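Keeping a shared work table clear

Small things spread. Pens, clips and chargers end up in every corner of a table, and most of the wiping never gets done because there is too much to lift first. A divided box fixes most of it.

Pick one with compartments of different sizes. Tall slots hold pens and scissors, shallow ones hold clips and sticky notes. Leave one section empty for whatever turns up during the day, and sort it before you go home. Stick felt pads underneath so the box slides without scratching. 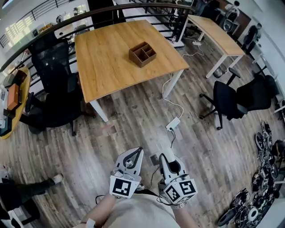

A wooden organizer box on an oak-grain table, with a power strip on the floor nearby.

Cords are the other half of the job. Run them along a wall or table leg where you can, and keep them out of the path of chair wheels. Lift the power strip when you sweep – dust collects under it fast. Unplug it first.

For the tabletop, use a damp cloth and a drop of dish soap, then dry it with a second cloth. Ten minutes a week is enough for a table that seats four. Coffee rings come off more easily the same day.

Mei Iwasaki, January 2018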